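Notebook, November, Friday, started just after lunch

Right, wording tests on the support leaflet, round two. Writing this up before I forget who said what (last time I left it over the weekend and lost half of it!).

We had the two versions of page one printed and I'd stupidly labelled them both B, so for the record: Szabó is the one that opens with "If you are feeling low", and Binon is the one that opens with the helpline box. Joana picked the names, don't ask me. Both cover the same ground: what depression can feel like, who to talk to, what happens when you ring your GP, what to do if things get worse quickly.

The count first, as Kumudini will want it. Szabó page one is 423 words. I'd hoped to get Binon well under that and it came out at 125 once we'd moved the medicines part overleaf, and I was really pleased with that until Leonor read it and said it sounded like a parking notice. She's right, it's brisk. It tells you what to do and never once says sorry you're having a rough time.

So we spent a good hour putting some warmth back in. Things that went in: "Lots of people feel this way at some point." Things that went in and came straight back out: "You've got this" (Simão C. made a face, and so did I when I heard it read aloud). We also swapped "low mood" for "feeling down most of the time", and "clinician" for "doctor or nurse" all the way through. I found one "clinician" still hiding in the sleep section, which makes me think there are more.
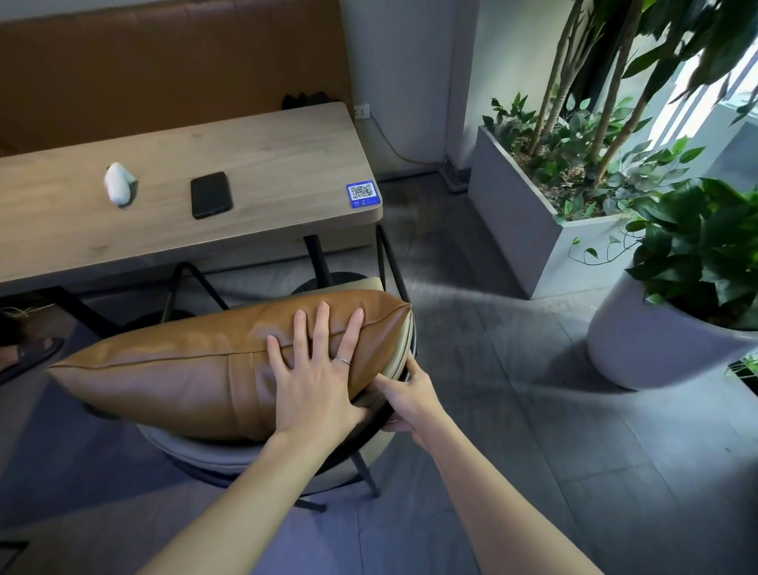

Long cushion on the chair by the table, Friday.

The sleep section needs its own go, I think. At the moment it says to keep regular hours, cut down on coffee and get outside in daylight, all fine, but it reads like a telling-off if you've been awake since three. Simão Gouveia suggested starting with "Sleeping badly is very common when you're depressed" and only then going on to the tips. Tried it, much better, keeping it.

Bigger argument over the part on getting worse. Kumudini wants the emergency advice on every page, in the same place, same wording. Leonor worries that it frightens people who've only picked the leaflet up for a bit of information. I went back and forth and ended up with Kumudini: if somebody needs that line they shouldn't have to turn over to find it. We've agreed on a plain strip along the bottom, no red. Leonor is drafting it and will send it round.

Readers so far: 83 forms back from the first round, 70 of them filled in properly. Most of the others stopped at question four, the one with the faces, so question four is getting rewritten too. Several people wrote that they didn't know whether "talk to someone" meant a friend or a professional. Fair point! We'll say which each time.

Still to do:
Search the whole file for "clinician" (and "onset", I saw one)
Ask Dalira whether they can print on the uncoated paper, the shiny stuff glares under strip lights
Joana to read Binon aloud to her Tuesday group
New question four, no faces
Get the strip from Leonor and check it fits at the larger type size

Ten to five now and my eyes have gone. The marked-up copies are in the green folder, with Simão C.'s notes in pencil, so please don't rub anything out until I've typed them up.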